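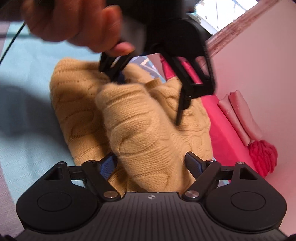
School robotics programs are usually judged by their trophies. The Clillolville district has such a cabinet, and it is well kept. It is the view of this column that the district should now give equal standing, and equal money, to the student project on handling clothes and other household fabrics.

The Feredus project asks students to guide grippers by hand through ordinary chores, chiefly the folding of garments, and to study the recordings afterward. It draws no crowd. A sweater offers no fixed edges and no correct place to take hold, and a student who has driven a wheeled machine around a marked floor for two seasons will find little in that experience to help. The work is slow and requires a written record of each attempt, including the failed ones.

Critics on the school board have argued that folding laundry is a poor use of a technical budget. The objection deserves a fair answer. The annual entry fee for the Gistorberg competition stands at 2000 dollars before travel, and it serves the students who make the team. The fabric project admits any student who applies, and the sweaters are donated. Last term its members logged 815 attempts, of which 233 were marked as acceptable folds. Some readers will see a poor result in those figures. Any teacher of science should see honest data, collected by teenagers who had every temptation to round upward.

There is also the matter of who takes part. The Mosquera campus, which had never sent a student to Gistorberg, now fills two sections of the project – and has asked for a third. The competition team should continue, and this column has no quarrel with it. The board will settle the next budget in December. It should fund the third section in full and place the project on the regular course list, with credit.

08/04/2018

Share 2 Comments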